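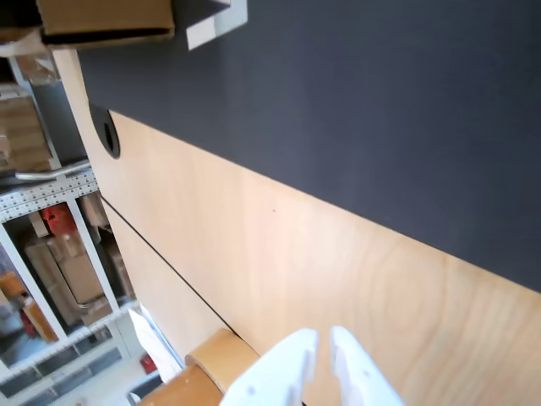 Written by Chinyere Onyeka | Checked by Nicanor Villalba | Last revised November 30, 2024

Section 8: Preparing the Zodora packing bench

Read this section after the bench has been assembled and levelled. It covers the top, the cable opening and the packing materials. Shelving is dealt with in Section 16.

8.1 Joining the top panels

1. Place both wooden panels on the underframe with the pale face up.
2. Push the panels together until the seam is closed along its full length. A thin dark line at the joint is normal.
3. Run a fingertip across the seam. If one panel stands higher, loosen the fixings below it, press it down and tighten again.
4. Do not fill the seam. Filler cracks when the panels move and leaves grit on the work surface.

Note: Grain and colour vary between panels. Faint rings in the wood are not a fault.

8.2 Cable opening

1. Find the round black grommet at the edge of the wooden top.
2. Feed the cables for the scale and label printer through from below, plug end first.
3. Leave enough slack for each device to be turned to face the packer.
4. Secure the remaining length under the bench.

Caution: Do not pass a mains cable across the seam or over the front edge. Disconnect all devices before moving the bench.

8.3 Setting out materials

1. Wipe the top with a dry cloth.
2. Lay the tape roll flat near the front edge, on the side of the hand that holds the tape.
3. Keep flat boxes and made-up cartons at the far side. The middle of the top is for the item being packed.
4. Put packing slips where they can be reached without leaning over an open carton.
5. Return spare tape and paper to the shelving at the end of each shift.

Note: Loose paper slides easily on the finished surface. Use a clip or tray if the bench stands near a door.

8.4 Spare parts

Grommet, black: part 1487
Panel fixing set: part 1503

Order from Trornholm stores, quoting the part number and the bench serial number.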